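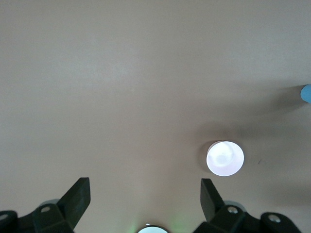

Step 3: Wipe on the first coat

Now the fun part! Fold a lint-free cloth into a small pad, dab on a little hardwax oil and work it along the grain in long, easy strokes. Thin is what you want — a puddle will stay tacky for days. Wait 5 minutes, then buff off whatever is still sitting on top.

Step 4: Let it rest, then go again

Leave the table overnight with a window open. Next day, sand very lightly with 320 grit, dust it well and add a second coat. The color gets so much richer!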